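Oline Kitchen Simulator: Demonstration Visits

Oline is a two-arm kitchen simulator for teams that work on food handling. It runs on a single workstation and comes with 98 kitchen layouts. You can try it before you buy, either at our Skostwood office or on a shared screen from your own building. Most customers come in person, and most of the questions we get by e-mail are about what happens on the day.

What a visit covers

A visit takes one morning. We start at 9:30 with the layout browser and load the countertop layout we use for all first visits. It has a white marble counter with a plate, a pan, a cutting board and a few pieces of food. Both arms are active from the start, each with a black multi-fingered hand. In the breakfast task the left hand keeps its place by the plate with the sweet potato, and the right hand goes to the croissant on the board.
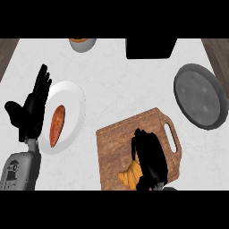

Visitors take the controls after the first run. You can drive one arm or both, and you can hand either arm back to the program at any point. The controls are simple enough that people who have never used a simulator are usually moving the fingers within a few minutes. Smooth motion takes longer. If you have your own control program, bring it on a drive and we will try to connect it before the coffee break.

The second half of the morning is for the scene editor. You can swap the food, turn the board, move the pan to the other side or change the countertop. The object library has 698 items, and 210 of them are foods. Saved scenes are yours to keep, and they open in the trial version.

November open day

Once a year we open the whole office. The open day runs from 10 a.m. to 4 p.m. and needs no booking, although the hands-on stations fill up after lunch. Last November we ran the breakfast task on the big screen all day and let visitors ask for changes. The most common request was to slow it down, so playback speed is now on the main toolbar. We also had a long talk with a bakery supplier about croissants, and the two softer grip presets in the current version came out of that.

What you see at the open day is the standard release. We don't run special builds for it. The hands on the counter are the Puron hand model, included in every license, and the same model can be placed on other arms in the library.

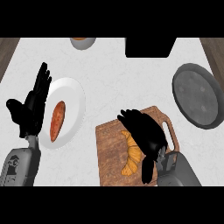 Shared-screen demonstrations

If you can't travel, we run the same breakfast task remotely. Allow up to 98 minutes. You will be able to steer the arms through your browser, with some delay depending on your connection. The scene editor is shown but not shared. Please send your questions ahead of time if they concern file formats.

What is in the box

Oline simulator, full license for one workstation
Puron hand model, left and right
Object library
Printed setup guide, 208 pages
One year of updates

The Manríquez task pack is sold separately. It adds table setting, plate clearing and packing tasks, and it needs the current version of Oline. Older licenses can be upgraded from the account page.

Getting here

The Skostwood office is on the second floor, and the elevator is to the left of the main entrance. Visitor parking is behind the building. Groups of up to eight fit in the demo room. Larger groups are split in two, with one half in the scene editor while the other half drives the arms.

To book a visit, use the request form and choose "Demonstration" from the list. Tell us which arms you use now, if any, and whether you want to bring your own program. We reply within two working days.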